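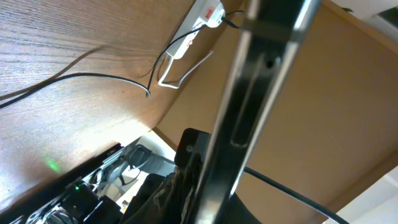

Getting into the Urano jazz club without a reservation

We'll be in Nevamton for two nights in November and want to see a show at Urano. The website shows both evening sets as sold out for the trio we were hoping to hear. Do they keep any seats back for people who turn up at the door? There are two of us and we don't mind standing. Also, do you have to eat dinner there, or can you just get drinks? We'd be coming by tram from the north side of town.

Posted in Nightlife and Live Music

Margit Midtbø

Yes, they hold some bar places for walk-ins, but only for the late set. The door opens at 10:30 pm for that one and the line starts before then. I got in both times I tried, once on my own and once with my sister.

You don't have to eat. Tables on the main floor have a minimum spend, the bar doesn't. The room seats 70 at tables, so even the bar is close to the stage. The sound is better on the left side, away from the kitchen door.

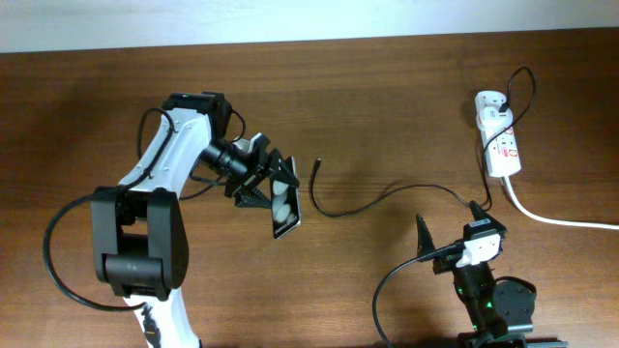
Tickets that get returned go back on sale on the website during the afternoon, so check again after lunch. The box office won't put you on a waiting list by phone. Coats have to be checked in winter and the coat check takes cash only.

For the tram, take the 11 to Gerkano and walk downhill. The last one back leaves before the late set ends, so plan on a cab.
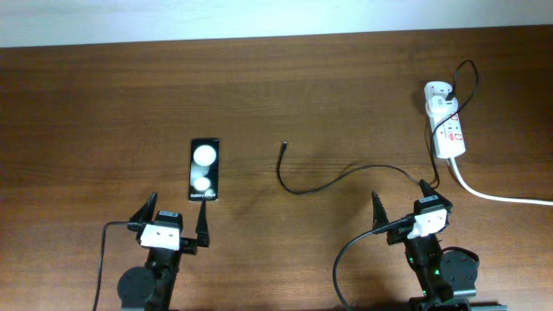 Galaxy Z Flip4 on the table

Endale

never been to urano but the place across the street has free music most nights, no ticket. Smaller bands, mostly local. good backup

Mahlet Shiferaw

Margit's answer is right except for the coat check, which took my card last winter. I'd add that the late set is shorter, more than an hour but not by much, and the players often bring up guests at the end. If you want the full program, try for a returned ticket to the early one. The kitchen closes when the late set begins, so eat first.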